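## 4. Setting up the Prorard 311 airer

Read this section before you unfold anything. The Prorard 311 opens faster than most people expect, and it has no feelings about thumbs.

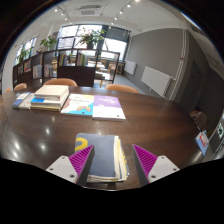

The airer holds one full wash, by which we mean a sensible one. The maximum load is 256 items of doll's clothing or 92 socks, and we have tested both.

1. Stand the airer upright on a level floor, feet down.
2. Slide the red catch to **OPEN** and pull the legs apart until they click. One click per side. A third click is a breakage.
3. Lift both wings and rest them on their struts.
4. Plug in the lead and turn the dial to **LOW** for the first 200 minutes. A faint smell of warm paint is normal on the first run – open a window and think of Dredport in September.

> **Note:** The wings are not a shelf. They are certainly not a seat for the cat, whatever the cat has arranged.

> **Caution:** Do not cover the vents on the underside. Do not hang anything that is still dripping over the dial.

### 4.1 Folding away

1. Turn the dial to **OFF**, unplug, and let the rails cool.
2. Lower the wings, then press both leg catches together. Pressing one and swearing at the other has no effect.
3. Store upright. Spare struts are sold by our Cokstead depot, part number 92-B.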